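Share 11 | Comments 8

Tuletti presents the Plededari folding cloth for small bedrooms

2021-04-10. The home textile company Tuletti informs the press and its customers that the Plededari folding cloth is now in its regular catalog. The Plededari is a large cream-colored cloth that is spread over a bed before the clean laundry is sorted and folded. It is meant for homes where there is no table free for this work, and where the bed is the only big flat surface.

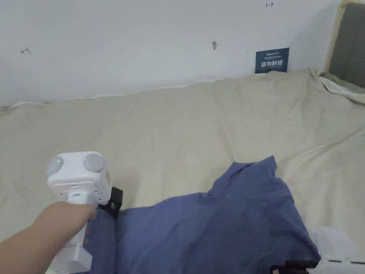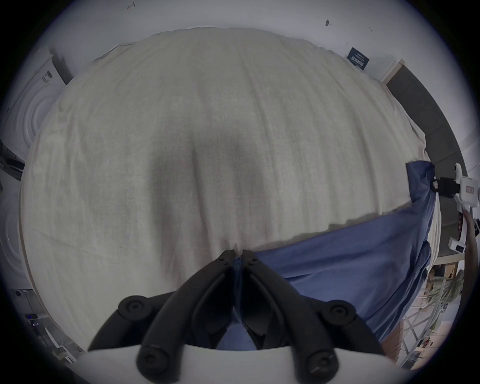
Blue cotton is the hardest thing to fold on a bed in my flat, because every small hair is visible on it afterwards, and with the cloth under it I stopped using the lint roller, wrote Rocío Cifuentes in the comments which Tuletti collected during the winter trial. She asked also for a darker color of the cloth. Tuletti is studying this wish and will give an answer before the summer.

The trial was made in February in 98 homes. Each home received one cloth, a printed sheet with folding instructions and a short form to fill in. The participants were asked to use the cloth for all the laundry of the month, from T-shirts to bed linen, and to write down what was difficult. The most frequent complaint concerned the first version of the cloth, which moved on the mattress when a person pulled a heavy item toward the side. For this reason the final version has longer sides, so that it can be tucked under the mattress in the same way as a normal sheet.

"We have looked a long time at how people fold at home," says Vasiliki Gavalas, who leads the product work at Tuletti. "Many persons fold a shirt in the air, against the chest, and it comes out crooked. When you lay it down and take it by the corners, the fold is straight and you need less ironing. But the surface must be clean and it must hold the fabric a little. A bed cover with a pattern or with buttons is not good for this."

The instruction sheet is included with every cloth and was written together with the laundry school Pomano. It explains the folding of shirts, towels and pillowcases, and has one page about fitted sheets, which many participants of the trial have asked for. The text recommends to begin with the large pieces while there is still space on the bed, and to leave socks for the end.

The Plededari is sold in one size for double beds. It can be washed at home with other light colors and should be dried flat or on a line. A size for single beds is in preparation. The first production is 900 cloths, and some 11 shops of the Nasr chain will have it on their shelves besides the Tuletti online store. Customers who took part in the trial may keep their cloth, and they can exchange it for the final version without cost.

Journalists who wish to receive a cloth for testing, or to speak with Vasiliki Gavalas, can write to Despina Raptis at the Tuletti press office. Requests are answered in English and in Greek.

Share 11 | Comments 8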